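I run a four-room guesthouse with my business partner, Marlies Strebel, and between us we clean every floor, strip every bed and clear every breakfast table. In September we were offered a trial of Drellgate, a planning program that lets you try a two-armed household robot in a simulated home before you commit to the real machine. The trial ran for a month on my own computer. This review covers the program and what it told me about the robot.

## Setup

Installation took most of an evening. The download is large, and the program refused to start until I had updated the graphics driver. After that it was stable. It crashed once in the month, during a save.

You can start from a stock home or build your own. The stock homes are better than I expected. Building our own upstairs hall was slow work, and I gave up on the stair rail. Marlies thinks you could do it in a weekend with a proper floor plan. We don't have a proper floor plan.

The chore list has the following groups:

- floors: pick up, sweep, mop
- tables: clear, wipe, set
- laundry: fold, carry, put away
- doors and drawers

You choose a chore, choose a room and press start. You can watch from outside or from the robot's own viewpoint. I used the robot's viewpoint for most of the trial. It is hard on the stomach at first, as the view tilts a good deal, but it shows how little space there is between the arms and the furniture.

## Floors

Most of my time went into the stock home with the green tiled hallway. It is close to our own ground floor in shape: a long run of pale floor, a door at the far end, and a table with seating that you have to work around.
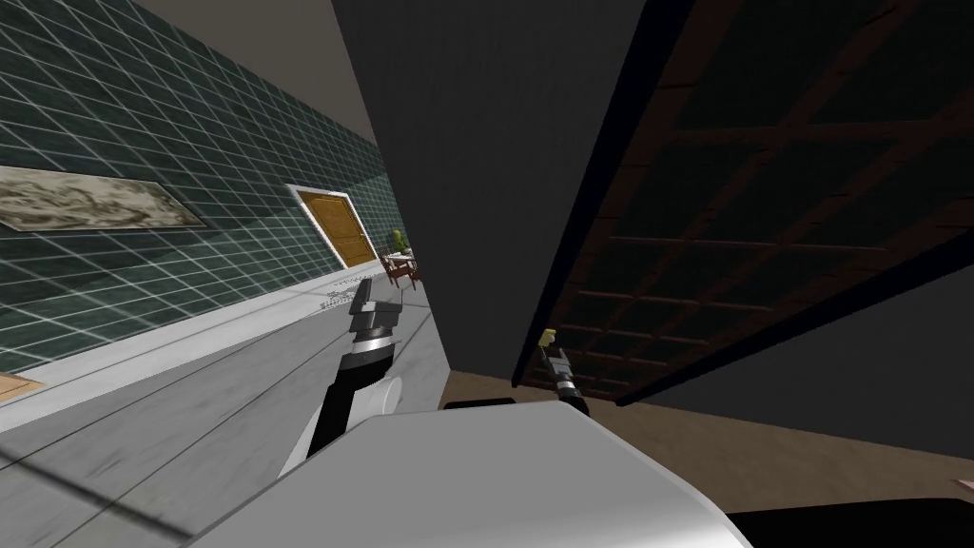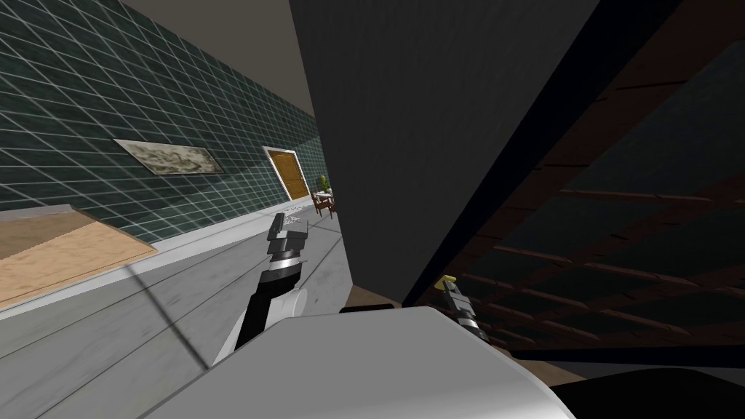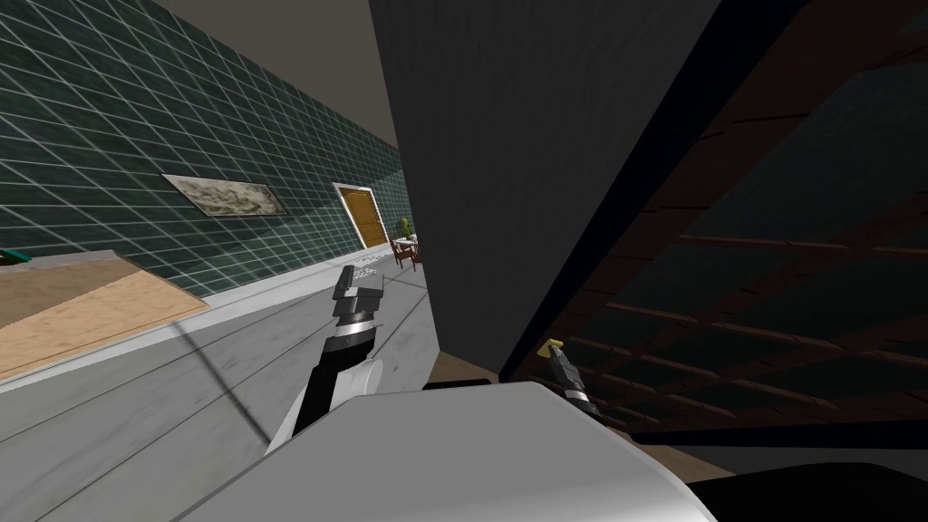 *The green-tiled hallway from the robot's viewpoint, left arm toward the far end. The small white items on the floor are clearest in the second and third views.*

Picking up is the chore I cared about most. A guest drops tissues, receipts and sugar packets, and somebody has to bend down for each one. I ran this chore more than any other and changed the starting position each time. With the robot parked in the open it usually got to the mess and closed a gripper on something. With furniture near its right side it was far less reliable. It would stop, back up and try the same approach again. A person would just step around.

Two-finger grippers are fine for a balled-up tissue. For anything flat they are poor. A receipt lying flush on the floor beat it every time I tried, and I would still want a broom for crumbs.

Sweeping and mopping were faster but left the edges. The strip along the baseboard was missed on every run. Our Wuster floor machine has the same fault, and it costs a lot less.

## Tables and laundry

Clearing a table was the best result. Cups and plates went into the tray one at a time, slowly, with few drops. Wiping was acceptable. Folding was bad – a hand towel took several minutes and came out as a lump. I did not bother with sheets.

## What the program leaves out

Nothing in the simulation is sticky. There are no guests walking through with suitcases, and the light stays the same all day. I asked the support desk about this and got a reply from Corina Kaufmann, who was polite and clear. She wrote that a simulated run should be read as the best case and that I should expect the real machine to do worse. I appreciated getting a plain answer.

The manual needs work. The section on grip force is one page long and refers to a menu that has since been moved.

## Price

A one-year license is 660 dollars, or 900 with the room builder included. I would skip the builder unless you have measured drawings. The monthly plan is not worth it past the second month.

## Verdict

If you are thinking about a robot for a small hotel or a large house, the program is a fair way to find out which chores it might take off your hands. For us that list has one item on it, clearing breakfast tables, and Marlies can do that in the time the machine takes to reach the first cup. We are not ordering one this year. I have kept the license and will run the hallway again when the next version comes out.

Three stars out of five.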